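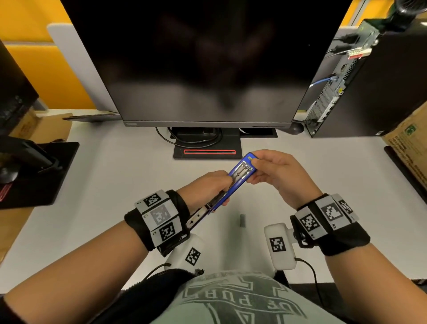 Tuesday - adhesive shear, Gerine panels

Second batch of lap joints pulled this morning. Substrate is the Gerine birch ply, bonded with the Dindier two-part at the standard mix. Clamp time 30 minutes, then left overnight on the rack by the window.

Peak load on joint A was 2000 N, failure in the wood. Joint B let go at 801 N, clean along the glue line, with a dull patch at one end where the adhesive had not wetted the surface. Joint C reached 644 N and looked much the same as B.

B and C came from the offcut stored near the door. Moisture meter battery is flat, so no reading yet. Suspect surface contamination - the offcut was stacked against the waxed Villaseñor boards for most of July.

To do:
Replace meter battery.
Sand and solvent-wipe two fresh pieces from the same offcut, bond, repeat.
Ask Trustilero whether the new hardener lot has a different pot life. The label has changed and the old sheet no longer matches.

Printed load curves are stapled into the back of the red folder. Crosshead speed unchanged from last batch.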